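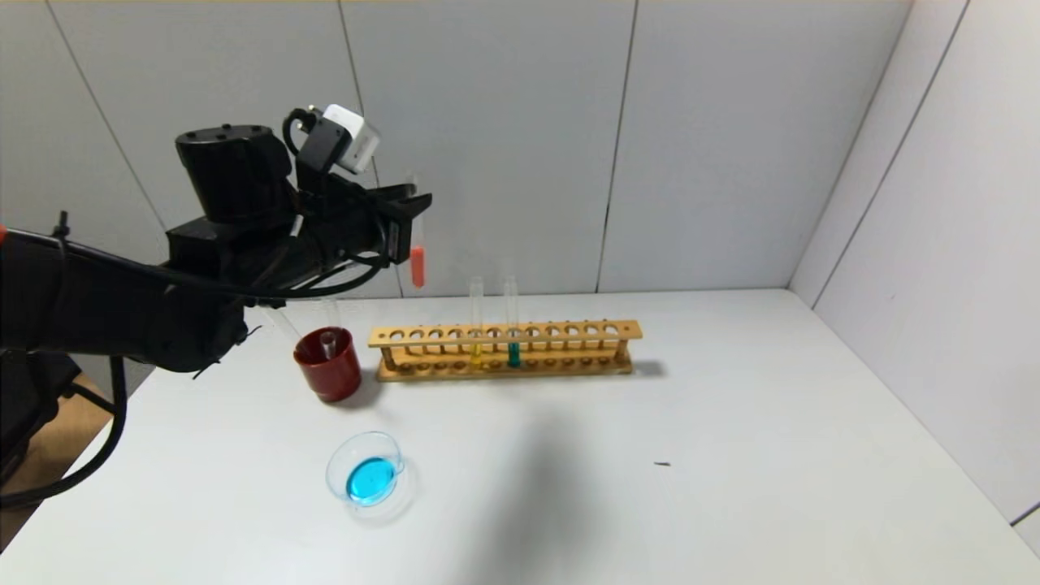
In February I visited the open day of the Lurndale teaching laboratory, together with my colleague Tuncay Bayram. We came from Borville by the early train and then walked from the station, which took us longer than the map had promised. The doors opened at 9 and there was already a queue of parents with children.

I teach chemistry to younger pupils and we are going to have a new practical room, so I went mostly to look at the furniture and the small equipment. The big instruments on the first floor were interesting too, but our school will never buy one.

The ground floor has two preparation rooms and one larger room for classes. What I liked first was the tables. They are white and smooth, and on such a surface a spot of coloured liquid is seen immediately. In our old room the benches are dark brown and the pupils put their sleeves in everything. Ezekiel Obi, who guided our group, told us that they wipe the tables after each class and once more in the evening. He has worked in Lurndale for six years and he answered all questions with much patience, also the ones from the children.

Then the racks. I had expected plastic or wire, but there was a long wooden one, low, with a single row of twelve holes in the upper rail and matching hollows in the base. Tuncay did not agree with me about wood. He says it takes stains and after some time it smells. I think for our pupils one row is better than two or three, they do not mix up their tubes so easily and the teacher can look along the row from the side. A supplier called Aydoğan had left catalogues by the door and I took one home, but the prices were on a separate sheet and this was already finished.

For the visitors they use water with food colour, in several colours. The tubes are clear and only a little is poured in, so the colour stays at the rounded bottom and the children can compare the levels. My pupils always fill to the top if I do not stop them. I asked Ezekiel how he stops them and he said he gives them very small jugs. I will try this.

At 11 there was a short talk about washing glassware, given by a lady from Findton whose name I did not write down. More than 42 people wanted to hear it and the room was too small, so we stood in the corridor and understood perhaps half. The part about drying tubes upside down on pegs was useful - we dry ours on paper towels and they roll.

The coffee was in the basement and cost 2 pounds with a biscuit. Please note that the lift does not go there. Bags must be left at the entrance and you need a coin for the locker.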